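Teaching With Your Hands: speaker notes
Slot is 25 minutes with questions, so don't ramble on slide 2 like at the run-through

Slide 1 (leave it up while people sit down) 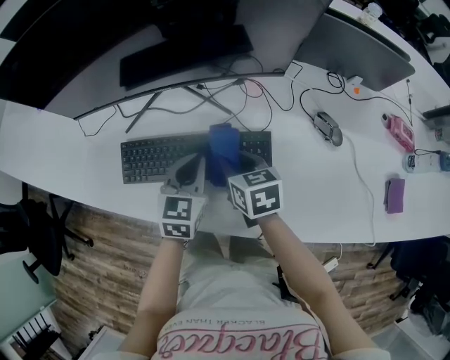 Two handheld grippers, one marker cube each, and a blue thing over a keyboard.

Hi everybody, thanks for coming back from lunch. I work on the demo side at Skorkier, so my job is mostly picking things up and putting them down again while a computer takes notes (my mother has stopped asking). Ask for hands: who's ever driven a robot arm by remote? Who's ever enjoyed it?

Point at the cubes. The black and white patterns are what the tracking looks for. From those we get where each gripper is and how it's tilted, and that's the path we later ask an arm to follow. Don't explain the pattern math! Somebody always asks, send them to Octavio.

Slide 2: Two ways to show a robot something

First way, remote control. You sit at the Palomino station, you move the controls, the real arm moves. What you record is exactly what the arm did, and I love that. But it's slow, and you can't feel a thing. My first cloth fold over remote took me almost 200 seconds. Pause for the laugh.

Second way, you hold the gripper yourself. Same kind of fingers, your own arms doing the work, and you can do it at any old desk with cables all over it. I get through 42 good demos in a morning this way if the coffee's decent. The catch is that my elbows bend in ways the arm's don't, so some of those paths are no use to it at all. We run every one through Listport to check reach before it goes in the training pile.

Slide 3: Things I got wrong

Go slow here, people write these down.

I was too smooth. I never missed a grab, so the robot never saw what to do after a miss. Now I fumble on purpose in some of them, then fix it.

I let my hands cross. One cube goes behind the other, tracking drops out, demo's gone. Keep them side by side, even when the two grippers meet over the same object.

I tidied up first. Every take had the same clean desk and then the policy got lost the minute a mouse was in a new spot. Leave the mouse. Leave the bottles.

I worked tired. The Sunday batch was terrible, you can see me speeding up all the way through it.

Slide 4: How many do you need?

We had 3000 demos for the Vutness project by the end of September, and I'd trade a big chunk of them for more variety. Different desks, different people, different starting spots. Octavio Ríos is left-handed and his set helped more than another week of mine would have (he's in the second row, make him wave).

Slide 5: Video of the arm

Check the sound is OFF. If it won't play, skip it and talk through the missed grab and the second try.

Questions

Likely one: why not just use bare hands and a camera? Fair question. We tried it, and guessing how a hand turns into two fingers was a headache. With the gripper I already have the two fingers.

Other likely one: does it hurt your wrists? Yes, a bit. Take breaks.

Leave the spare grippers on the front table so people can try them. Get them all back before the next speaker starts.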